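Field Diary, Plandel Wetland Station
Monday, 6:40 a.m.

The morning survey of the lower marsh was completed in light fog, with a weak wind out of the west.
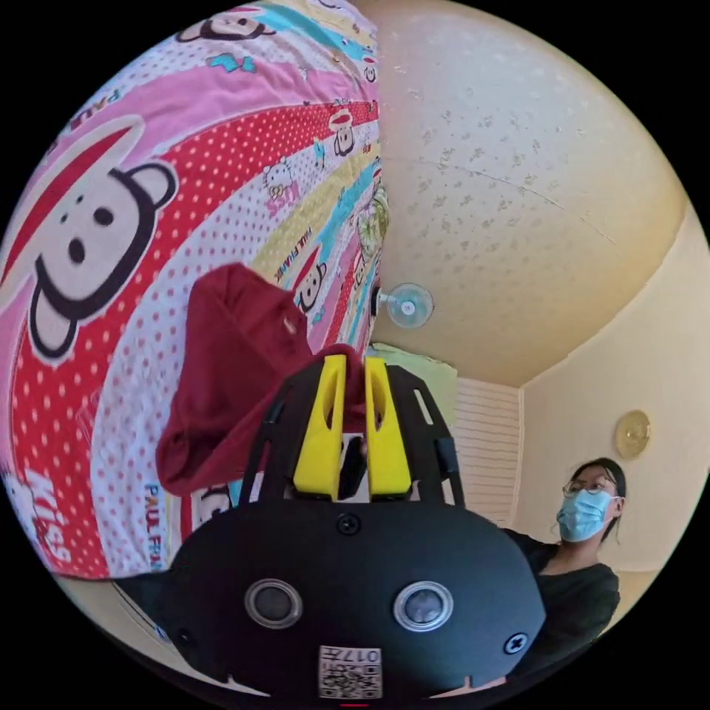

Water levels at the north culvert remain high for February. The gauge board could be read without difficulty, but the path beyond it was under water, and the survey team turned back at the second gate. Points on the far bank were therefore not visited and have been entered in the record as missed.

Amphibian activity has begun earlier than the station had planned for. Spotted salamanders were found crossing the access road before first light, most of them on the stretch between the pump house and the old hay barn. Manouchehr Ghasemi walked the road in both directions and recorded each animal, living or dead, by marker post. Two dead animals were collected and placed in the station freezer, labeled in the usual way. The remainder were left to cross on their own, in keeping with station practice that animals are handled only when a vehicle is approaching.

Wood frogs were heard calling from the Itska pond at 5:15 a.m. Calling stopped when the team reached the bank and resumed after several minutes of standing still. Egg masses were looked for along the south edge only. None were seen, but the water was cloudy and the search should be repeated under better light.

The town has been asked to extend the night closure of the access road. The present closure ends at 5 a.m., and this morning's crossings continued well past that hour. A written request was sent at 8 a.m. with a copy of the road record attached. The station has asked that the barrier remain in place until full daylight on wet nights through the end of the migration. Residents at the Bright farm would keep their right of passage, as they do now. They have been courteous about the matter in past seasons and are expected to be so again.

Alby Wihongi inspected the drift fence in the afternoon. A section near marker post 8 has come loose at the base and leaves a gap large enough for an adult salamander to pass under. It was weighted with stones for tonight. Permanent repair will require new stakes, and the supply on hand is short. The Hivine account should be checked before any order is placed, as part of last fall's delivery was never received.

The vernal pool behind the ridge is now full and has joined the ditch on its eastern side. This is of some concern. If small fish enter from the ditch, few larvae can be expected to survive there this season. The pool can hold up to 1,000 egg masses in a good year and has been the strongest breeding site on the property. A dip net sample is to be taken on the next visit, before the water falls.

Also noted: one great blue heron at the outflow, fresh mink tracks on the mud below the footbridge, and red-winged blackbirds singing in the cattails - the first of the year in this diary.

Rain is expected again after dark. The road will be walked at 9 p.m. and once more before dawn. The large lantern needs a new battery.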